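Call for Participants: Household Sorting Study
Hultine Lab, Irnton
Posted June 28, 2019

The Hultine Lab is looking for adults to take part in a paid study on tidying and sorting at home. We want to know how people put mixed objects away, how long they will wait for a machine to do the same job, and what they would accept as a finished result.

You don't need any technical background. People who look after children, clean houses, stock shelves or run a daycare room are especially welcome, but anyone who has ever emptied a toy bin onto a floor and had to put it back will do.

What the study is about

Machines have handled identical parts on assembly lines for a long time. Household clutter is harder. A toy bin holds soft things, round things that roll, cloth that folds over whatever is under it, and small pieces that settle to the bottom. An arm that picks up a ball well may do badly with a rag, and the next bin is always packed differently.

We don't think machines can take over this chore yet. We would like a clearer picture of how far off they are, and the only useful yardstick is how ordinary people do it. Our task is called the Uvstead sort. A tray or basket of mixed items sits on a table, with three boxes beside it, each with a round hole in its top, and the items have to be taken out and sorted.
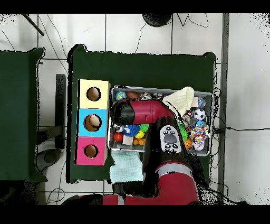 The Uvstead sort: mixed toys in a metal tray, with the yellow, blue and pink boxes alongside.

Some participants will sort by hand. Others will watch the arm work and score each attempt on a short form. You will be told which group you are in when you arrive, and we can't take requests.

What you will do

Each participant comes in for one visit. Plan on two hours, including breaks. The visit goes as follows:

1. You read and sign the consent form and fill out a page on who does the tidying in your home and how often.

2. You do a short practice round with a staff member in the room.

3. You do the main rounds, either sorting or scoring. Between rounds the items are mixed again. If you are sorting, use one hand or two, whichever you would use at home. Please don't rush. We record the time, but a fast round is worth no more to us than a slow one.

4. You look over a full basket and mark on a sheet which items you would trust a machine to pick up, which you would do yourself, and which you would throw out. Past participants have disagreed most over cloth, foil and plastic wrappers.

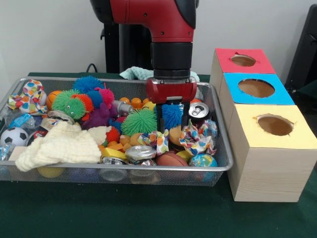

5. You sit for a closing interview of 20 minutes. We ask what you would pay for a machine that does this work, how many mistakes you would put up with, and whether you would leave it running with no one home.

Who can take part

You must be 18 or older, able to sit or stand at a table for the length of a round, and able to tell the box colors apart. Glasses and contact lenses are fine. You can't take part if you work for Hultine or for Weerasinghe Controls, or if you were in the April pilot.

We have room for 100 participants. We will keep a waiting list after that.

Payment

You receive $68 at the end of the visit. If you decide to stop early, you are paid for the rounds you finished, plus the consent and practice time. Parking is free in the lot behind the building, and bus fare is paid back if you bring the receipt.

Privacy

Rounds are recorded on video from above the table. Hands and voices may be picked up. Recordings are stored under a number and your name is kept in a separate file. You may ask us to delete your recording at any point up to the end of the study.

Safety

Participants in the scoring group stay behind the marked line while the arm is moving. A staff member is present the whole time and can stop it. Please wear closed shoes and leave long scarves and loose bracelets at home. Lockers are provided.

How to sign up

Come to the front desk in Room 422 of the Weerasinghe Building, Irnton, or call extension 682 through the main switchboard. Have your age, a daytime phone number and your preferred hours ready — mornings fill first. We return calls within three working days. If you need a ground-floor room or an interpreter, say so when you call and we will set the visit up that way.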